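Home | Services | Prices | FAQ | Contact

Frequently asked questions - Vetis Auto Service

We collected the questions which customers ask most often at the counter and by phone. If your question is not on the page, please write to us or call during opening hours. The answers were last checked on 27/11/2025.

Do I need an appointment?

For an oil change, a battery test or a light bulb, no. You can come in and we will tell you how long the wait is. For brakes, suspension, air conditioning and everything electrical, please book first. Most weeks we can give you a time within two working days. In October, when many people change to winter tires, it can be longer.

Can I wait while you work on my car?

Yes. The waiting room is to the left of the main entrance. There is coffee, water and internet, and the password is written on the wall next to the coffee machine. If the work will take more than half a day, we recommend that you leave the car and we call you.

Who will look at my car?

When you arrive, you are received by a service advisor, usually Peter Šimko. He writes down the problem in your own words, and the same person calls you later with the result. Electrical faults are mostly given to Thodoris Antoniadis. You may ask for a particular mechanic when you book and we will try to arrange it, but we can not promise it in every case.

My warning light was on yesterday but now it is off. Should I still come?

Please come. In many cars the fault is stored in the memory even after the light goes off, and we can read it. It also helps if you write down when it happened: cold engine or warm engine, slow or fast driving, rain or dry weather. Please do not disconnect the battery before the visit, as this can erase the stored information.

If the light is red, or if it is blinking, stop in a safe place and call us before you drive more.

How much does the diagnosis cost?

The first reading of fault codes is free. If we must search further, for example with wiring or a sensor which fails only sometimes, we charge for the time. We always tell you the price before we start. When you decide to do the repair with us, the diagnosis is subtracted from the final bill.

Will you call me before you do additional work?

Always. Nothing is added to the bill without your yes, by phone or by message. If we can not reach you, we finish only what was agreed and the car waits in the yard. For this reason please leave a number where you really answer.
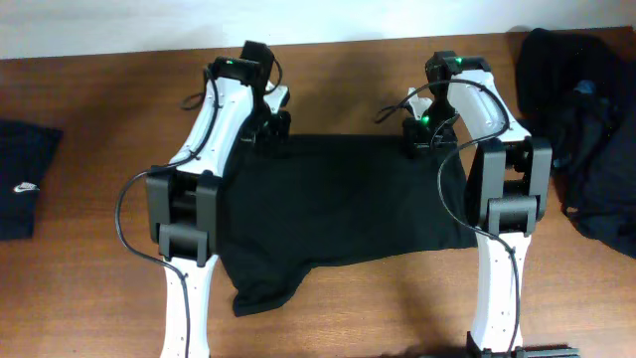 The written estimate is valid for 30 days. After this time we may need to ask the supplier for the price again, mostly for body parts and glass. The work hours in the estimate do not change.

Which parts do you use?

For filters, brake pads and wiper blades we normally use Wirkex. For starters and alternators we order rebuilt units from Chatzigeorgiou, and the old unit must be given back. If you prefer parts from the maker of your car, say it at booking and we will prepare two prices, so you can compare.

Can I bring my own parts?

You can, but in this case our guarantee covers only the work and not the part. We also can refuse a part if it does not fit correctly or if we see damage on it. Please bring the receipt with you - sometimes the part number is needed to check if it is the right one.

What guarantee do I get?

Parts and work are covered for 2 years when we supply the part. Keep your invoice. If you moved or lost it, we can find your visit by the license plate.

Tires and batteries have the guarantee of their manufacturer, and we help you with the paperwork.

Do you lend a car during the repair?

We have a small number of loan cars. They must be reserved together with the appointment, and you need a valid driver's license. The fuel must be returned at the same level. For a repair shorter than one day we usually do not give a car, but we can drive you to the bus station in Plorkitach if someone from the office is free.

How can I pay?

By card, cash or bank transfer. With a bank transfer the car can be picked up after the money arrives, so please count with one or two days. If the bill is over $700, you can ask to pay in parts. The form for this takes about ten minutes and must be signed before the work begins, not at pickup.

Can I pick up the car after closing?

Yes, if the bill is already paid. We put the key in a locked box beside the gate and send you the code. The code works only for one evening.

I was not satisfied. What should I do?

Please tell us first, even if it seems like a small thing. Call the office and ask for the service manager, and have your invoice number ready. We look at the car again without charge if the same problem has returned. When the mistake was ours, we repair it and give you a loan car if one is free on that day.

Where can I leave a review?

There is a link in the message that you receive after pickup. We read all of them, also the ones which are not so kind, and the manager answers when there is a question inside.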